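December, late, kettle on

I can't sleep so I may as well write this down while I still remember what order it happened in. The whole day went on the cutlery. I know how that sounds.

It started because I went to make toast before work and the top drawer wouldn't open. It does this every few months, something stands up on its end in there and wedges against the underside of the bench, and you have to slide a ruler in and wiggle. Usually it's the potato masher. Today it was the tongs, and by the time I'd got them flat I'd bent the ruler and burnt the toast and I was in a proper mood about it. So I pulled the whole drawer out, runners and all, and carried it to the table and tipped it onto a towel. Then I had to ring in and say I'd be starting at noon, and I was not going to tell them why.

The state of it! There were crumbs in there from the last house, I'd swear to it. Rubber bands, bread tags, a birthday candle, the key for bleeding a radiator (we don't have radiators), a packet of soy sauce that had gone to a sort of tar, and a fridge magnet from that motel in Brudholm with the terrible shower. Also a receipt for 1,793 dollars from when we bought the fridge, which I turned the house upside down for in the winter when the seal went, and which has been lying under the forks the entire time. I stuck it on the fridge with the Brudholm magnet. Fat lot of good it does now, the warranty ran out ages ago, but I felt it had earned a spot.

The drawer itself got a scrub in the laundry sink with hot water and bicarb and then stood outside on its side to dry. The old tray went straight in the bin. It was that white plastic that goes yellow, and it had a crack down the knife section that collected I don't want to know what. Mum gave it to me when I moved out and I did have a small pang, but she'd have chucked it years before I did.

I'd been eyeing off those smoky see-through bins at Abella for a while, the ones with the wavy finish, so I drove down at lunch (yes, when I was supposed to be starting, I know). I had no idea what size I wanted and hadn't measured a single thing. A girl who worked there asked if she could help and I stood in the aisle holding my hands apart like I was describing a fish. Anyway I came home with bins. They have little handle holes, so you can hook a finger in and pull one out, and they don't look like something from a dentist's. Gave them a rinse and dried them with the good tea towel.

Of course not one of them fits in the drawer with the lid of the bench over it. Too tall! I tried it every which way. I even tried taking the runner off. Then I sat down and had a cup of tea and looked at the shelf beside the stove, where the cookbooks I never open live, and thought, well, why does cutlery have to be in a drawer at all? Mum's lot kept theirs in jars. The cookbooks went into a box in the hall and the shelf got a wipe, and that was that decided.

Shadi came by at three to return the drill. Shadi Abu Hammour has never in his life been able to walk past a job somebody else is doing, so he took his shoes off and washed his hands and pulled up a chair. I was glad of it, to be fair. He's much harder than I am. He'd hold a thing up and say "when?" and if I couldn't tell him the last time I'd used it, onto the op shop pile it went. The melon baller went. The second garlic press went. We had a real argument about the fish knives, which were from the Sanholm side of the family and which I have used exactly never, and I won that one, they're wrapped in a pillowcase in the linen cupboard now and we'll see who's laughing at Easter.

He wanted to sort by size. I wanted to sort by what we reach for. We went with mine, it's my kitchen, though I let him have a go first so he could see it was silly.

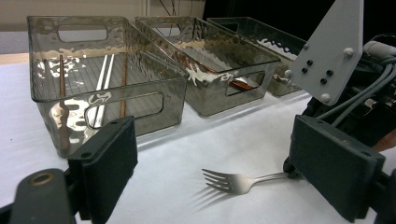

The chopsticks were the surprise of the day. I'd have told you we owned loads of them, and then when you take out the takeaway ones and the splintery ones and the ones that have been used to stir paint, you're left with hardly any that you'd put in front of a guest. Shadi reckons people steal them. I reckon they go out with the takeaway containers. He said to put the lot in together and let people fish about for a pair, and I said that's precisely how you end up eating noodles with one brown and one white, and he said he does that at home and it's fine. It isn't fine.

Forks are a whole other matter. I was sure we had two sets, the plain one and the Jengate ones from my brother, and laid out on the towel it was all just odds and ends from every flat I ever lived in. I like the plain ones best. They've got a slim handle and they don't feel like you're eating with a garden tool. The Jengate ones are so heavy they slide off the plate and take your dinner with them, so those can be the back-up ones for when there's a crowd. I polished the plain ones with a bit of vinegar on a cloth and they came up lovely, I kept picking one up and tilting it at the window like an idiot.

Then I knocked the teaspoons off the table. All of them, all over the floor, and the dog came in to see what it was and trod in the middle of it, so they had to be washed again. Shadi laughed so much he had to go and stand in the hall.

He left before five with a bag of lemons and the melon baller, which he'd gone and fished back out of the op shop pile. Not one word from me about it. I'm saving it up.

I did do some work in the end, from half past five until dinner, if anyone's asking. Dinner was eggs. I was so tired of looking at utensils by then that I very nearly ate them with my hands.

Still to do: the big knives, which are lying on top of the microwave in a tea towel and can't stay there. I want one of those magnetic strips but I don't want to drill into the tiles, and I've just given the drill, or rather been given the drill, so I've got no excuse really. Need to find out what you put on a tile so the bit doesn't skate. Dad would know. Also the drawer's still outside! I've just remembered. It's meant to rain. I'll have to go out in my socks.

Back. It was bone dry and there was a snail on it. I've put the tea towels in there for now, and the bits of string, and I suppose the rubber bands will creep back in by themselves. I paid 100 dollars all up at the shop and I've told Dad it was sixty. Must drop the op shop bag off before I start going through it again. And ring the fridge people, just to ask about the seal, now I've finally got the receipt.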